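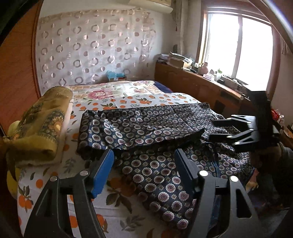
the navy one, on the spare bed

Kashyap Home & Textile Forum > Fabric Care > Dark prints bleeding in the wash

plumbobber
Posted 6 July 2021

Need advice before I wreck this. Dark print, black to navy depending on the light, white and maroon medallions all over. Bit of a shine to it. No care tag. Bought at a market in March, seller said "wash normal" whatever that means. It's going to be a bedspread in the guest room and people will spill coffee on it, so dry clean only is not an option for me.

Scared of the maroon going into the white. Anyone washed one of these? Cold? Salt? Vinegar? My mother in law swears by vinegar for everything incl. windows.

hemline_hattie
Test a corner first. Wet white rag, press on the maroon for a minute, look at the rag. Then same on the navy. If the rag stays clean you're mostly fine. If it comes up pink, stop and come back here.

Cold water, by itself, short cycle. Don't let it sit in the machine after.

two_left_thumbs
salt. my grandmother did salt, my mom did salt, never had a problem. big handful in cold water overnight

dyepot
Salt does not set dye in finished cloth. Neither does vinegar. Sorry, this comes up every few weeks. Salt helps some dyes get INTO cotton while you're dyeing it. Once the thing is printed and sold, salt water is just water with salt in it. An overnight soak is about the worst thing for a loose dye, gives it hours to wander onto the white.

two_left_thumbs
well it worked for us for 40 years so

dyepot
It worked because the cloth was going to be fine anyway. Do half with salt and half without and show me a difference.

two_left_thumbs
not cutting up my curtains for you lol

plumbobber
ok ok. So no soak. What about those color catcher sheets? I have a box of the Drurnine ones, 16 in a box, used maybe two.

hemline_hattie
They pick up loose dye in the water, they don't stop it coming off. Still worth throwing in. I'd use 4 for a first wash on something that dark. Look at them after - if they're grey or pink do another round with fresh ones.

Marl_and_Tweed
Going against the crowd here, I'd hand wash it in the tub. Shiny finish like that can be a glaze that's just pressed on and the machine will take it off in one go. Had a black one with a lovely polish to it, came out looking like an old t-shirt. Felt nice though.

hemline_hattie
Fair point about the shine. But have you ever tried to wring out a wet bedspread by hand?? My back says no.

Marl_and_Tweed
You don't wring. Drain the tub, press it against the side, roll it in towels. Took me 8 towels last time and yes that is a lot of laundry to avoid laundry

dyepot
What's the fiber? Everyone is guessing. Pull a thread from the cut edge and burn it over the sink. Papery ash = cotton or rayon. Hard bead = polyester, and then you can stop worrying, poly prints hardly ever run.

plumbobber
Did the rag thing. Navy clean. Maroon left a faint pink smudge, really faint, had to hold it by the window. Will do the burn test tonight when teh kids are in bed.

dyepot
Faint pink is probably just surface dye. Lots of rinses, lots of water, dry it flat or spread out straight away. Do NOT leave it folded wet. That's how you get medallions printed on your medallions.

quiltnotguilt
I use Grurkatine on all my darks, the liquid one. Went through 9 yards of red for a quilt back with it and no bleed. Smells weird. Rinse well.

two_left_thumbs
or salt

plumbobber
Burned a thread. Papery grey ash, smelled like paper. So cotton or rayon I guess. Going with the tub, cold, catchers in the water too because why not. Hemming it after in case it shrinks.

hemline_hattie
Good, always wash before you hem. And iron on the back side if you want to keep any of that shine.

quiltnotguilt
post how it goes, I have one just like it in the closet I'm too chicken to touch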